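**Ticket 461: arm drops the Skip-Bo box in the sim (shelf tidying task)**

Opened 26th April, still open

Right, me again from the Hustix club! Our entry has to pick board games off the shelf, and in the simulator the Skip-Bo box keeps slipping out at the lift. I ran it 20 times last night and lost it on 6 of them, always with the same planner settings (the ones we copied over from Alter).

Tried so far:

- raised the finger friction: a bit better, then the box started jittering
- slowed the lift down: no change at all
- moved the grasp point lower on the edge: best so far

I've put the lower grasp on the `prarkance` branch if anyone fancies a go. 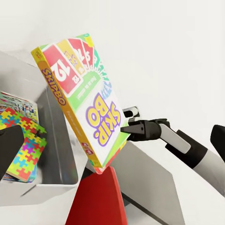 My hunch is that the tilt does it, and the box's weight is set wrong in our file. Could somebody check what mass we gave it? I'll rerun the lot once I know.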